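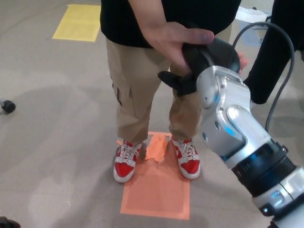
I have worn more or less the same clothes to work since last July. Black T-shirt, tan cargo pants, red high-tops. A couple of people have emailed me about the pants since I mentioned them in the post about packing for the coast, so I am putting everything in one place, with notes on what has held up. There is also a section about tape on floors at the end, which only some of you will care about.

First, the reason for the same clothes. I used to spend too long in front of the closet at 6:30 in the morning and then leave the house in something I had to keep adjusting all day. My job has me on my feet on a hard floor for most of the shift, with some kneeling and a lot of bending over. Anything that rides up or has to be tucked back in is a nuisance by lunch. I didn't read a book about it or throw out the rest of my closet. I found a few things that worked and bought more of them.

The T-shirts

They are plain black short-sleeved cotton, from Nuder. I wear them one size larger than I would normally buy so they hang past the waist and stay there when I reach up. I tried the fitted version first and it came untucked every time I lifted my arms, and I don't like tucking in a T-shirt anyway.

I own 4 of them. That gets me through most of a week, with one wash in the middle. The black has faded a little, mostly at the shoulders from hanging on the line, and two are now noticeably grayer than the other two. I wash them inside out in cold water. I don't know if inside out does anything. My mother did it and so I do it.

The collars have stayed flat, which was my complaint with the last brand. The hem on one started to come down at the side seam and I fixed it with a few stitches of black thread. It looks fine unless you go looking for it.

One thing against them is lint. Black cotton shows everything. If you have a light-colored dog you will want a different shirt.

The pants

These are the ones people asked about. They are khaki cargo pants from Ekinci, the color is called Sand, and the legs end above the ankle. I paid a little over 50 dollars for each pair, which was more than I wanted to spend on work pants.

They were not made cropped, as far as I can tell from the tag. I'm tall in the leg and most regular lengths stop short on me. For years I thought of this as a problem and ordered long sizes that then dragged on the floor and got chewed up at the heel. With high-tops the short length is good. The hem sits just over the top of the shoe and never gets underfoot. It does bunch up a bit, and I have stopped trying to iron that out.

The pocket on the side of the leg is big enough for a phone, a pencil, and a folded sheet of paper. The flap is what I like about it. I have lost two tape measures out of open pockets by kneeling down and standing back up again. With the flap closed nothing has come out so far. If you put a phone in there and walk fast it does bang against your leg. I keep the phone on one side and the small flat things on the other, and the pencil goes wherever.

The knees crease badly. The cloth is fairly heavy, and after a morning of getting up and down it keeps the folds until it goes in the wash. I don't mind how it looks. I do watch for wear along the creases, and on the older pair there is a spot over the right knee that is starting to get thin. I will put a patch behind it before it goes through. I have some leftover cloth from shortening a pair for someone else, and the color is close enough if it's on the inside.

Stains: the light color shows dirt, but it also lets me see what kind of dirt it is, and I can treat it before washing. Coffee comes out. Bike grease came out mostly, with dish soap and a second wash. Printer ink has not come out, and I no longer expect it to.

The shoes

Red canvas-colored shoes were not the plan. I went in for black ones. The store had black in every size except mine and had red in mine at a discount, so I have red shoes. White laces, white soles, white toe caps. I felt silly for a day or so and then I forgot about them. Other people still mention them. If someone at work is trying to point me out to a visitor, they just say the shoes.

For standing, high-tops of this type are flat. There is not much under your foot. Some people love that and some people end up with sore heels, and I am in the second group. I put in an insole made by Vurimel, the thin green one, and took out nothing to make room for it. That made the shoes slightly tight for a week. The thicker insole in the same range lifted my heel too high in the shoe and I got a blister from the back seam, so that one went into my rain boots.

I tie them in an ordinary bow. I used to wrap the laces around the ankle to use up the extra length, and it left a mark on my skin by the end of the day. I changed to a shorter pair of laces and now a bow comes out the right size. If your laces have been too long for years, new ones cost almost nothing. I don't know why I waited.

Cleaning the white parts:

An old toothbrush and dish soap does the toe caps and the sides. Rinse the brush often or you only move the dirt around.

Scuffs that the brush won't lift come off with a white eraser, the kind you use for pencil. Go lightly.

Laces come out and go in the wash in a small mesh bag. They come back white about as often as they come back gray. I have a spare pair for the gray times.

I don't put the shoes in the machine. I did it once with an older pair and the glue let go at the side.

Drying is in the hallway with newspaper inside, away from the heater.

I walked some 600 miles in the pair before this one, going by the step counter on my phone, which I don't entirely trust. The tread was worn smooth at the outside of the heel and there was a crack where the rubber bends behind the toe. I kept them for painting.

Socks

Thin, black, calf length. Nothing to report. With the cropped pants, ankle socks leave a cold gap in winter if I sit down, so I quit wearing those between November and March.

The floor tape

This part is for whoever has to look after a floor. At work we use colored rectangles stuck on the floor to show where a person should stand or where something goes. Orange and yellow are the colors we have most of. It works well. You don't have to tell anyone to move a little to the left, they look down and step onto the orange.

The trouble is that people stand on it, and they turn while they are standing on it. Rubber soles grip the top surface and twist it. After a while the color starts to lift, and then you have a pale patch with ragged edges in exactly the spot where the feet go. The ends that people don't step on stay bright for much longer. We had a roll of Sirton tape that held up better than the cheap kind, but it was harder to get off, and it left a sticky gray outline that picked up dust for weeks.

What I do now:

Sweep and then wipe the floor before sticking anything down, and let it dry completely. Most of my early failures were grit.

Round off the corners with scissors. Square corners are the first thing to curl.

Press it down hard, from the middle out. I use the back of a wooden spoon I brought from home.

Don't put a new piece on top of an old one. It feels quicker. The new one then peels along with the old one, and you are scraping twice as much.

To remove it, warm it with a hair dryer and pull slowly at a low angle. For the residue I use a little cooking oil on a rag, leave it alone while I do something else, then wash the spot with soap so it isn't slick. Try it on a corner first if your floor has any kind of finish on it. Ours is gray and mottled and would hide nearly anything, so I may be more relaxed about this than I should be.

A worn marker still does its job as long as people can tell what color it is. I used to replace them the moment they looked bad, and now I wait until an edge is high enough to catch a shoe or a chair wheel. A chair rolling over a lifted edge will drag a whole strip up with it, and then you have tape wound around the caster, and that is a much longer job with tweezers.

Costs and what I would change

For the clothes, I added it up once. The pants were most of it. I could have bought the shirts cheaper in a pack, and I may do that next time, if I can find one with the same length in the body.

I would buy the pants again, though I would get one pair in a darker color for days when I know there will be ink. I would not buy the thicker insole. I am still undecided on red. The store has black in my size at the moment, I checked, and 22 dollars off. I have the page open in another tab and haven't ordered them.

Next post will be the shelf above the washer, if the brackets arrive.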